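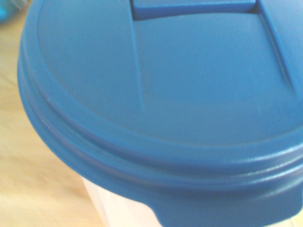

Buscar en el sitio Escriba una palabra y pulse Intro Búsqueda avanzada

Imprimir esta página | Enviar por correo electrónico

Se buscan personas que guarden sobras y luego las tiren

En Skenasel llevamos dos inviernos estudiando qué pasa con la comida entre el momento en que alguien dice «esto lo ceno mañana» y el momento en que acaba en la basura. Necesitamos gente para la tercera ronda, que empieza en julio, con el calor, cuando el fondo de la nevera se pone interesante.

El estudio se llama Prurnum. El nombre lo puso la persona que rellenó el formulario de la subvención y ya no hay forma de cambiarlo.

A quién buscamos

Hogares de una a seis personas que cocinen en casa al menos ocho veces por semana, contando comidas y cenas. El café no es cocinar. Calentar una pizza, sí, pero con moderación. Nos valen pisos compartidos siempre que todos los habitantes firmen el consentimiento, incluido ese que nunca está y cuyo hummus lleva ahí desde la mudanza.

No hace falta ser ordenado. En la ronda anterior se nos apuntó mucha gente ordenadísima, con etiquetas y rotulador indeleble, y los datos salieron preciosos y bastante inútiles. Si usted tiene un cajón de tapas en el que ninguna tapa encaja con nada, le rogamos que escriba cuanto antes.

No podemos admitir a quien trabaje en hostelería, en inspección sanitaria o en esta casa. Tampoco a parejas que estén negociando quién se queda la nevera. Lo intentamos una vez.

En qué consiste

El estudio dura 12 semanas. Cada noche, antes de acostarse, se apunta en un cuaderno lo que ha entrado en la nevera, lo que ha salido y por qué puerta: la boca, el perro, el cubo. El cuaderno es de papel. Hubo una aplicación y preferimos no hablar de ella.

Una vez por semana se pesa lo que se tira. La báscula la ponemos nosotros y hay que devolverla. Los huesos, las cáscaras y los posos se pesan aparte; el manual dedica a este asunto dos páginas que recomendamos leer sentado.

Habrá además 2 entrevistas en casa, una al principio y otra al final, de una hora larga. Las hace Farzana Karunaratne, responsable del trabajo de campo, que ha abierto más neveras ajenas que cualquier suegra y no pone caras. Por favor, no limpie antes de que llegue. Se nota, y luego hay que anotarlo en observaciones.

Si se va de vacaciones, avise y se descuentan los días, hasta un máximo de dos semanas. Lo que se deje dentro al marcharse cuenta como guardado y habrá que pesarlo a la vuelta. Guantes incluidos.

Qué ofrecemos

452 euros por hogar, en dos pagos: la mitad al entregar el sexto cuaderno semanal y la otra mitad al terminar. Se reparten ustedes el dinero como quieran y no arbitramos. Quien abandone antes de la mitad conserva nuestra simpatía.

Al final recibirá un informe con sus propios números. Algunas familias lo han enmarcado y otras nos han pedido que no lo mandemos por correo ordinario, para que no lo abra quien no debe. Ambas cosas son posibles si se marca la casilla correspondiente.

Los datos se tratan con un código y sin nombres. La fundación Jeluseck, que paga, no sabrá nunca quién tiró una lasaña entera.

Cómo apuntarse

Escriba a la oficina de campo contando cuántos son en casa, quién cocina y qué es lo más antiguo que hay ahora mismo en la nevera. Vaya a mirar; las respuestas de memoria suelen quedarse cortas. Indique también un teléfono y una franja horaria. Llamamos hasta las 20:00.

Las sesiones informativas se celebran en la sala Lévesque, segunda planta, a las 18:30. Hay ascensor. Se ofrece merienda y, por coherencia, lo que sobre se lo tiene que llevar alguien, así que traiga recipiente. Con tapa, a ser posible la suya.

Contacto: Skenasel, oficina de campo, a la atención de Farzana Karunaratne | © Skenasel. Todos los derechos reservados | Volver arriba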